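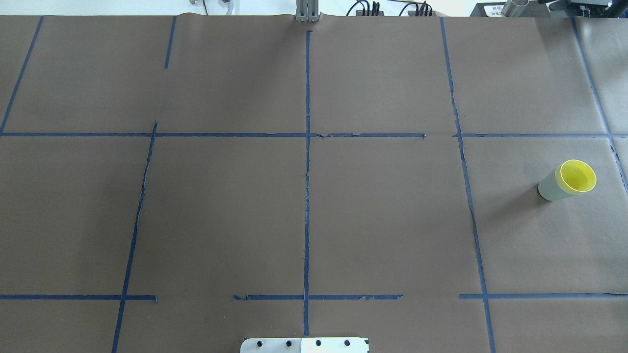 Section 2: Setting Up Your Taped Table

I've laid out a lot of these tables for the Watetti cup game, and my first few were a mess, so I'm writing this part the way I wish somebody had written it for me. You need a table, brown kraft paper, blue painter's tape, a pen and your cups. If you bought the Skurgate kit, the paper and tape are in the box. If not, the hardware store stuff works fine (I use it for my spares).

Give yourself an evening the first time. You'll get faster!

2.1 Covering the table

1. Clear the table and wipe it down. Let it dry all the way. Crumbs under kraft paper feel like boulders once a cup is standing on them.

2. Roll out the paper matte side up and cut it with some extra on every side. The kit roll is cut for the Soylu folding table, so if yours is bigger, plan on a second sheet and put the seam under a tape line.

3. Pull the paper flat from the middle out toward the corners, then fasten it underneath. I do the two long sides first, then the short ones.

4. Run your palm over the whole thing. Faint creases are okay and you can leave them alone. A ridge you can feel with your eyes closed is going to tip a cup sooner or later, so lift that side and pull again.

Note: Paper that's been rolled up tight all winter wants to curl back. Leave it overnight with some heavy books on it – mine came straight out of a cold garage last November and fought me for two days.

2.2 Laying the tape lines

5. Start with the long horizontal line. Mine goes a third of the way down from the far edge, all the way across. Stick one end, walk the roll over to the other side, pull it just snug and press it down. Don't stretch it. Stretched tape creeps back and wrinkles.

6. Put in the lower horizontal line. You can do this one in separate pieces, and I like it that way because a worn piece can come up without wrecking the rest.

7. Now the lines that run from far to near. Do the central one first and keep it fairly straight, then work out to both sides. The outside ones can slant. Honest slants are fine in this game, and cells of different sizes make it a lot more interesting (the narrow ones should be worth more, if you ask me).

8. Add any short strips you want in the upper band. They don't have to reach the horizontal line. A short strip that stops early leaves an open cell, and the rules in Section 4 cover what happens when a cup lands in the gap.

9. Go back over every strip with a fingernail or the edge of an old gift card, paying extra attention to the ends and the crossings. Torn, raggedy edges are only a looks problem. Anything that has lifted up needs to be pressed down or replaced.

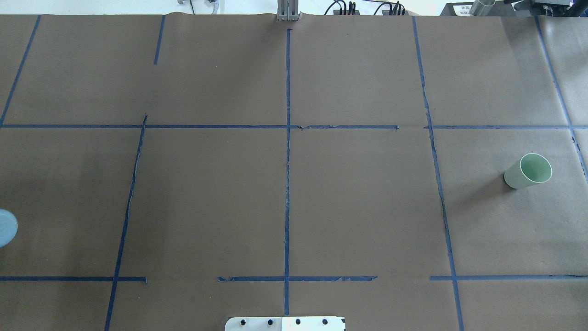
10. Mark your target spots. A small x in pen is plenty, one to a cell, well away from the tape. Make it smaller than you think you should! A big fat x starts arguments over what counts as touching.

Caution: Use a pen that doesn't bleed through. If you care about the table underneath, try the pen on a scrap first. I own a table with a permanent x on it now.

2.3 Getting the cups ready

11. Sort your cups by color. The yellow ones and the pale green ones are what I reach for most, since they show up nicely on brown paper.

12. Stand a cup in a cell, let go and watch it for a second. If it wobbles, turn it a little and try again. Still wobbling? Check the paper before you blame the cup.

13. For a stacked piece, set one cup inside another and give it a gentle quarter turn. Gentle is the word here – jam them together and you'll be prying at them with a butter knife. A stacked pair is played as one piece, and the color of the inside cup is the one that counts.

14. For a practice round, put one cup down near an x and leave the rest of the cells open. Lean over and look straight down at it. From your chair a cup can seem much closer to the mark than it really is, so I always judge from overhead.

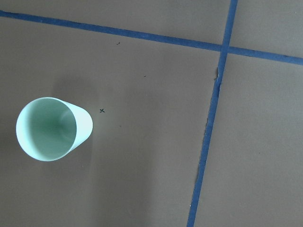
Fig. 2-3. Pale green cup upright on the paper, with the x a short distance to its right.

2.4 Keeping it nice

Brush the paper off with a dry, soft brush before you play. Little specks are harmless, but please don't go after them with a wet rag. Kraft paper buckles when it's wet and it never lies quite flat again.

If a tape strip gets frayed, trim the loose bits with scissors and keep going. When you do have to pull one up, go slow and peel it back low over itself. Yank it and a layer of brown paper comes along for the ride. If that happens, cover the bare spot with the new strip and shift the line over a hair.

Extra sheets are sold under part number 97 from Mitinar, and they come rolled. Store them flat if you've got the space, under a bed or behind a dresser.

Section last changed 2019-05-13 (rewrote step 13, added the note on curling paper).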